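Search notes
Reading time: 2 minutes

THE ONE-BASKET PROBLEM
Speaker notes, Vasco Carvalho, home organizing evening, April 28, 2020

Start without slides. Ask who has a basket at home with no name. Wait for the hands. Mine sat by the back door for almost 15 years.

Say up front that I don't sell bins. I have read the Jukska method and I have tried the Noter labels, and I still have a messy house. So take what follows as a complaint with a few suggestions stuck to it.

The Jukska people say one big open basket is the answer for families. Everything goes in, the floor is clear, done. I'd like to know how long they kept looking after the floor was clear.

First slide. Give people a moment with it before talking.
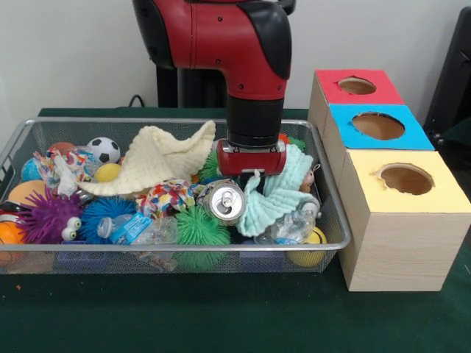
Slide 1. Towels, toys and a drink can, all in the same wire basket.

Points to make:
- The floor test is a bad test. A full basket passes it.
- Wire mesh is supposed to help because you can see what you own. You can see the sides and the top. Good luck with the middle.
- The cream towel is the one I'd pull first. Cloth spreads out over whatever is under it, and then you forget there's a yellow ball down there.
- The can is trash, or a deposit, depending on where you live. Either way it isn't a toy. Why is it next to one?

Somebody will say kids like to dig. Fine, mine did too. They dug for 2 minutes and then tipped the whole thing out. (Pause, parents usually laugh. If they don't, move on.)

Marinho's booklet claims a household owns 1,000 small things and should get down to 55. I don't know who did that counting and I don't believe either number. Skip this part if we're running late.

What I would do with a basket like this, in order:
1. Cloth out. Towels go where towels go.
2. Cans, bottles and wrappers out. You can do this half asleep.
3. Toys last. Sorting toys is where people stall, so don't begin with the spiky ball with the eyes and a debate over whether anybody still loves it.

Next slide, boxes this time. Boxes are what the Raretent crowd would sell you, with a different color on each top. Red, blue, pale yellow. I have nothing against color. But ask the room what goes under blue and you'll get several answers, all of them confident. A color is only a label if everyone in the house agrees on it, and in March we couldn't agree on a shelf for the scissors. 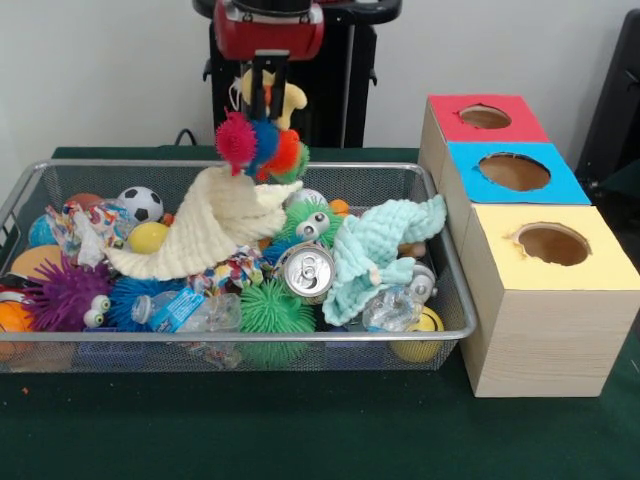
QUESTIONS I EXPECT

"Should I throw the basket away?" No. Keep it for one kind of thing. Balls would be my pick, they roll off everything else.

"Lids or no lids?" I go back and forth. Lids look better and get opened less. Check the handout, I may have changed my mind since printing it.

"How often?" When you can't find something. I distrust schedules.

Leave the handouts by the door. Get the clicker back.

Recent talks
The junk drawer, second attempt
Do labels work? A year with Noter
Towels: how many is too many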